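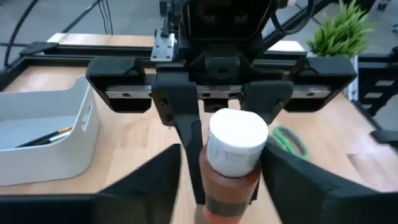 Mahlet Lencho put her objection in writing before we had finished unpacking: a kit sold as ready to use should be judged by what a buyer gets from it in the first month, and anything the vendor's own engineer does on a call should be counted against it. We adopted that rule for the whole of this section.

4.2 Bottle handling with the Trikum kit

The Trikum kit is offered by Hundurow as a complete package for small laboratories and workshops: arms, grippers, wrist cameras, the recording software and a year of a hosted training service called Admasu. The brochure makes three claims that can be tested. The first is that an untrained person can record usable demonstrations on the first day. The second is that a policy trained on 480 demonstrations will handle "common household containers". The third is that the fingers need no changing between objects. We take them in the order in which they gave us trouble, beginning with the fingers.

Figure 3 shows a small capped cylinder, possibly a bottle, held between two gripper fingers, in a view from a wrist camera. The grip is on the sides of the cap. We mention this because the brochure says little on where an object should be held, and the choice matters a good deal. A cap is a convenient target for a camera and a poor one for a load. If the cap is not fully closed, the gripper is holding the cap and hoping for the rest. The vendor's set of test objects, as supplied to us, consisted entirely of sealed, empty bottles, and we do not think a result on those says much about a kitchen shelf.

We therefore ran the trials twice, once with the supplied bottles and once with our own, part filled with water. On the supplied set the trained policy completed 143 consecutive lifts without a drop, and we have no quarrel with that figure. On our own set it dropped bottles often enough that we stopped using glass. Most failures were of one type: the fingers closed at the correct place, the arm began to rise, and the bottle turned between them until it slid out. Hundurow's reply was that our bottles fell outside the intended range. We asked for the range in writing and were sent the brochure again.

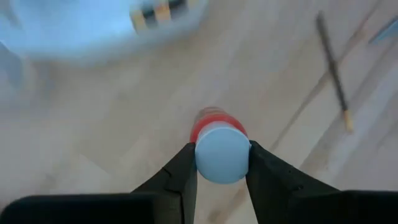

Figure 3. Wrist-camera view of a grip on the cap.

Would more demonstrations have cured the problem? Only in part: going from 480 to 2,000 reduced the failures on filled bottles but left the turning fault in place, and it showed up again whenever the bottle was heavier than those used in training.

The extra recording was not free, either. Tekle Fikre, who did most of it, kept a log of interruptions, and these are where the claim about untrained users looks weakest. Recording a demonstration is easy. Recording one that the Admasu service will accept is harder, as uploads are rejected for reasons given only as a code, and the list of codes is held by the support desk. To reach 2,000 accepted demonstrations we had to record 2,578. The rejected ones looked no worse to us than the rest — several were, to our eyes, rather better.

We should be fair about what worked. The arms were assembled in a morning from the printed sheet. Calibration held for the length of the study. The wrist cameras gave steady pictures, and having the fingers always in view made it simple to go back and find the moment a grip went wrong. A rival package, Sturkby, which we had on loan for a short period in March, was slower to set up and its software stopped twice in mid-session. We did not run the full trials on it and make no comparison of success rates.

On the third claim, that one pair of fingers serves for everything, our view is unfavourable. The standard fingers are adequate for light, stiff objects with parallel sides. For a smooth bottle with any weight in it we would want a softer contact surface, and Hundurow sells one as an extra. Under the rule stated at the start of this section, that purchase counts against the kit. With the softer pads fitted the turning fault became rare, using the same trained policy and no new demonstrations. This suggests to us that a fair share of what the brochure treats as a matter of data is a matter of rubber, and the pads should be in the box.

Prices and the full table of rejection codes, so far as we were able to work them out, are given in Appendix B.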